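Encontrei a Ngan-ling Au às nove da manhã, no salão paroquial de Clitdale, sentada no chão com uma manta de tricô no colo e três novelos a fugir para debaixo das cadeiras. Ofereceu-me chá antes de eu dizer o meu nome, e só depois perguntou se eu sabia tricotar. Não sei. "Então senta-te e segura aqui", disse ela, e passei a primeira meia hora da entrevista com uma meada esticada entre as mãos.

O projeto chama-se Lã, assim mesmo, com a palavra portuguesa, que ela aprendeu com uma vizinha e nunca mais largou. A ideia é cobrir a velha ponte pedonal de Windberg com quadrados de tricô, cada um pago por quem o quiser apadrinhar, e entregar o dinheiro ao hospício de Furkavham. Cada quadrado custa 25 euros e leva uma etiqueta cosida com o nome que a pessoa escolher. "Já tivemos um cão, uma banda de garagem e uma avó que faria cem anos", conta ela, a rir.

Perguntei-lhe quantos faltam e foi buscar um caderno. São precisos 200 quadrados para fechar a ponte dos dois lados, corrimão incluído, e já estão prontos mais de 30. Achei pouco — e devo ter feito cara disso! — mas ela encolheu os ombros. "Começámos em novembro e a primeira coisa que fizemos foi errar as medidas. Tricotei uma fila inteira que não dava a volta ao corrimão, tive de desmanchar tudo."

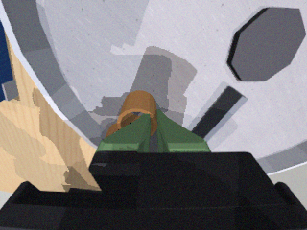 Placas verdes em ângulo sobre um corpo preto, em imagem gerada por computador.

Quis saber como é que se convence tanta gente a tricotar para uma ponte. A resposta dela é quinta-feira à tarde: porta aberta, agulhas emprestadas, bolo de laranja (que provei, e recomendo muito). Há quem venha só pelo bolo e saia com meio quadrado feito. "Os miúdos são os melhores", garante. "Deixam cair malhas, fazem buracos enormes e ficam contentíssimos. Eu não corrijo nada. Se o quadrado aguentar a costura, vai para a ponte."

E quando chover? Andava com esta pergunta desde que entrei. A Ngan-ling pousou o chá e explicou que deixou duas amostras penduradas na varanda durante o inverno, uma de lã e outra de acrílico. A de lã encolheu e ganhou um cheiro a ovelha que ela descreve como "muito sincero". A ponte vai, portanto, de acrílico, apesar do nome do projeto, e já ouviu todas as piadas possíveis sobre o assunto.

Depois da exposição, os quadrados descem, são lavados e cosidos em mantas para os quartos do hospício. Os padrinhos podem pedir o seu de volta, mas até agora só uma pessoa quis. "Foi o do cão", diz ela. "Percebo perfeitamente."

Antes de eu sair, pôs-me nas mãos um par de agulhas e um novelo amarelo-mostarda. Já montei doze malhas, perdi quatro e prometi voltar na próxima quinta-feira.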